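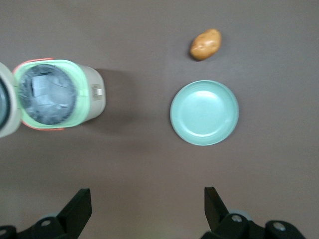
Seit Juli arbeiten in der Zentralküche der Vass Gemeinschaftsverpflegung in Stellham zwei Greifroboter. Sie übernehmen das Aussortieren und Vorlegen von Rohware sowie Teile der Tellerrückgabe. Über die Folgen für die Belegschaft sprach die Redaktion mit Ningsih Hutapea, Leiterin der Küche, und Josué Leite vom Betriebsrat.

Hutapea verweist zunächst auf den Umfang des Betriebs: 1.687 Essen verlassen das Haus an jedem Werktag. «Die Vorbereitung war immer der Bereich mit den meisten Krankmeldungen», sagt sie. «Dieselbe Handbewegung über eine ganze Schicht hinweg, das hält auf Dauer kein Handgelenk aus.» Stellen seien nicht gestrichen worden. Zwei Beschäftigte hätten in die Qualitätskontrolle gewechselt.

Leite bestätigt dies, sieht jedoch offene Fragen. «Wer früher Kartoffeln sortiert hat, überwacht heute eine Anlage. Das ist eine andere Tätigkeit und muss anders eingruppiert werden.» Eine entsprechende Vereinbarung werde derzeit verhandelt. Auch der Takt sei ein Thema: «Die Pausen richten sich nach den Menschen. Darauf haben wir bestanden.»

Ob eine Knolle auf den Teller oder in den Abfall gehört, entscheidet im Zweifel weiterhin das Personal. Über eine Einführung am Standort Eltow will Vass nach Abschluss der Verhandlungen befinden.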